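The long way round to a kitchen table

I have wanted a proper table for as long as I have had a front door of my own. For years we ate off our knees, plates tipping towards the telly, peas going down the side of the sofa. Then in July we finally got the keys to a place with a kitchen you can walk round in, and I decided the table was going to be the first thing I bought and the thing I bought best.

Well! I had no idea what I was letting myself in for. I started in Matow, at the big showroom by the ring road called Fundska, where I sat at 30 tables in one afternoon (I kept a tally on the back of my parking ticket). By the end I could tell you which ones wobbled, which ones had a bar underneath that barks your shins, and which ones looked lovely until you tried to get a fourth chair in. The one I fell for was £2,763. I stroked it a bit and went home.

What I learned that day is that you should sit at a table the way you sit at home. I'm a leg crosser. My other half leans back on two chair legs like a schoolboy. If the top is too thick or the rail too low, you'll feel it by pudding.

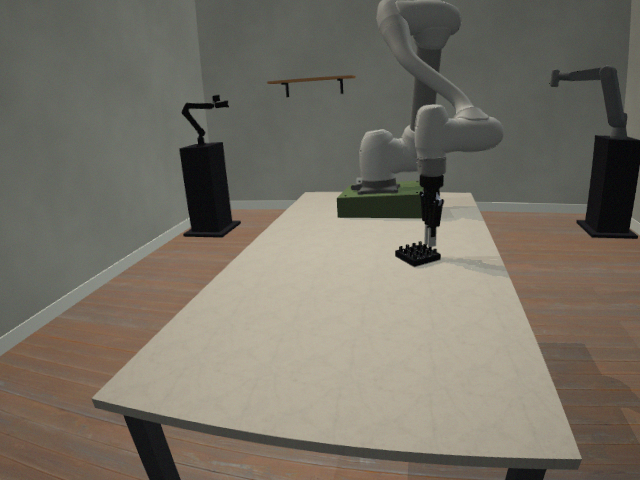
Then there's the question of size, which kept me awake. I laid newspaper on the kitchen floor and we spent a week walking round it with cups of tea, pretending to be guests. The first lot of newspaper was far too big and we couldn't open the oven. I trimmed a sheet off one end, then another, and then put one back because I'd got greedy about Christmas.

In the end I found ours in Iltton, in a second-hand place called Navarrete that smells of beeswax and wet dog. It was £1,344 with the chairs, or £1,475 if they brought it up the steps for us. We paid for the steps. I'd have paid double, having seen those two lads get it round the bend in our hallway with a folded blanket and a lot of swearing.

It has a burn mark at one end the shape of an iron, and a drawer that only opens if you lift it — I keep the takeaway menus in there. We've had it for a few months now and I still haven't bought the nice placemats I promised myself. Mostly it's covered in post and somebody's homework, and I clear a corner at six o'clock so we can eat.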